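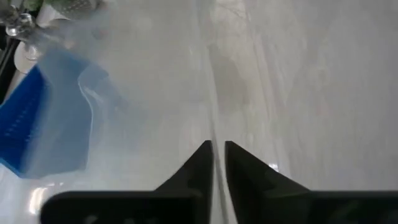

Bench side, pale surface, Monday.

Wuka adhesive, peel creep, second batch. Coupons from the Skokville delivery, bonded in May, cured flat under glass. Load is 80 g per strip, hung from the free end. Reading the peel front with the steel rule, same edge each time.

Strips 1 to 4 moved 7 mm overnight and then stopped. Strip 5 let go at the primer — clean on the substrate side, all of the Kaimal film still on the tape. Strip 6 not read, clip had slipped. Rehung 9:40.

Primer was wiped on with the old cloth for 5 and 6, brushed for the rest. Need to repeat both ways before writing that down as the cause. Cure time was the same for all six. Oven log shows a dip of around 200 seconds when the door was opened, too short to matter for Elard primer. 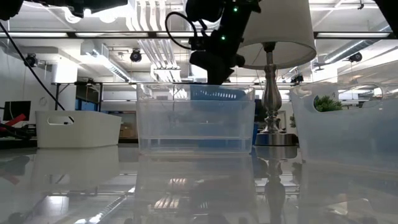
Gangadharan Kotian thinks the wiped coat is too thin and wants strip 5 weighed against a bare coupon before anything is rebonded. He also asked why the load stays at 80 g when the spec sheet goes to 300.

Will weigh 5 and 6 after lunch. The 300 g load needs the wider clips, on order. Leave the rehung strip alone until then — next reading 16:00.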